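Erkier Household Words

A word list of everyday household objects in three languages: English, Estonian and Latvian. It was put together for evening language classes and for anyone who wants to make flash cards, labels or simple quizzes.

Contents

The list has 625 entries. Each entry is one object you might find in a kitchen, hallway, bathroom or shed. Verbs and adjectives are left out, except where an object's name needs one.

Files

words.csv — the full list, one entry per line
notes.txt — remarks on usage, keyed to the entry number
plurals.csv — plural forms for the 200 most common entries
CHANGES — what was edited and when

All files are UTF-8. If the Estonian õ or the Latvian ņ shows up as a question mark, your spreadsheet program has guessed the wrong encoding. Import the file and pick UTF-8 by hand instead of double-clicking it.

Columns in words.csv

id: a whole number, never reused
en, et, lv: the word in each language, in the singular
room: kitchen, hall, bath, shed or any
level: 1 or 2
note: y if notes.txt has a remark, otherwise empty

Level 1 words are taught in the first term. Level 2 covers the rest, including most tools.

How the list was made

The first version came from paper handouts used in the Luik evening course. Tõnu Mets typed them up and checked the Estonian. Rūta Siliņa added the Latvian column and rewrote many of the English glosses, which had drifted toward British usage in the handouts. Where the two of them disagreed on a match, both options are given with a slash between them.

Grouping follows the way people store things and not the dictionary. Knives and bottles sit near each other under "kitchen" for that reason, and learners are asked to name what they can on a crowded tabletop before they open the list.

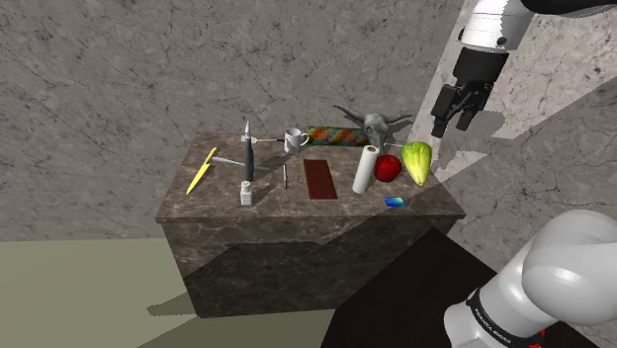 Known problems

Words for containers are weak. English "jar," "pot" and "can" do not line up with single words in the other two languages, and 98 entries still need a second look.

Regional words from the Pitov handouts were merged without marking where they came from. We would like to fix this but the original sheets are not complete.

The plurals file has no Latvian case forms beyond the nominative.

License and use

Free for teaching and private study. If you print the list for sale, write to us first. Please keep the id column in any copy you pass on, so that corrections can be matched up later.

Corrections

Send the id, the column and the word you think is right. Last full check of the Estonian column: Mon 21 May.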